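Storm Drains and Street Flooding in Drulldale
Final project report, Urban Geography
Group: Pilar Daza, Damián Tapia, Borislav Stojanovska
June 15, 2018

1. What we wanted to find out

Drulldale floods. Not every year, but often enough that people on the low side of Etgate Street keep boards by the front door. The town says the drains are big enough and the problem is leaves and trash. Residents say the drains are too small. We wanted to see which one holds up, or if it's a bit of both.

We only looked at the low side, between the Etgate bridge and the old mill lot. The original plan was the whole town. Way too much for three people and one semester.

2. Method

Three parts. First, walk every street in the study area and log each drain inlet — location, size of the opening, blocked or clear. Second, a short survey, door to door. Third, the public works complaint records, which you can read at the town office if you ask ahead.

Inlets were marked "clear", "partly blocked" or "blocked". Partly blocked meant anything from a quarter to three quarters of the grate covered. We judged by eye. Damián did the east streets and Pilar did the west ones, so there may be some difference in how strict each of us was. We rechecked one block together and agreed on most of it but not all.

The survey had six questions. Has water reached your street, your yard, your house. When. Who did you call. Did anyone come. Borislav wrote it and Rocío Daza helped put it into Spanish, thanks to her for that.

The complaint records took longest. They are on paper up to 2014 and nobody has typed them up. Some entries give a house number, some just a street, a few only say "by the church". We put those last ones in a separate pile and left them out of the map.

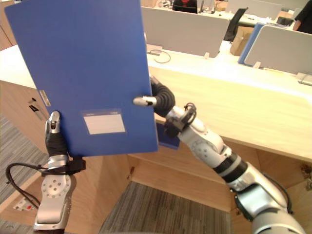 Entries were sorted by street first and then by date. If two calls came from the same street on the same day we kept both, since a second call usually meant the water was still there. Calls about broken grates with no flooding were dropped.

3. Results

Inlets: we logged 86 in total. 27 were blocked or partly blocked on the day we walked. Most of the blocked ones are under the big trees on Tolau Avenue, so the town has a point about leaves. But Tolau is uphill and hardly shows up in the complaints at all. The streets with the most complaints had mostly clear grates.

Survey: 81 households answered. Yard flooding was common on the bottom two blocks of Etgate and rare everywhere else. Very few people had water inside the house. Quite a few had stopped calling the town, they said the crew shows up after the water is gone. So the complaint records are probably too low for recent years. We should of asked how many times they called before giving up, that would have been useful.

Complaints: worst month by far is December. We had expected spring. Emiliano Ojeda, who worked on the drain crew before he retired, told us the creek is already high by then, so the outlet pipe at the bridge sits under water and the drains have nowhere to empty. He said you can clean every grate on the street and it wont matter that week. We couldn't test this. It does fit the pattern on the map (Map 2 in the appendix).

4. Problems

We walked the inlets only once, in dry weather. A grate that looks clear on a dry day can be covered an hour into a storm.

We don't have pipe sizes. The town has drawings from the Schmieder extension but only for the newer part, and the older pipes aren't on anything we were shown. Without the sizes we can't really say the drains are too small. Only that blocked grates don't explain where the flooding happens.

Survey was done in the afternoon so we missed people at work. More retired people than there should be, probably.

5. What we think

Grate cleaning on Tolau is fine but should not be the whole plan. The outlet at the bridge needs looking at first. A flap valve might help keep the creek from backing up into the pipe, though we are not engineers and the town would need someone to check the levels. Printing a map of known trouble spots and mailing it out is cheap — we got a price for 1000 copies from the print shop, see appendix — and would at least tell new renters what street they are moving to.

If another group picks this up: get the pipe sizes, and walk the inlets in the rain.

Appendix: survey form (English and Spanish), inlet log, Maps 1 and 2, print shop quote.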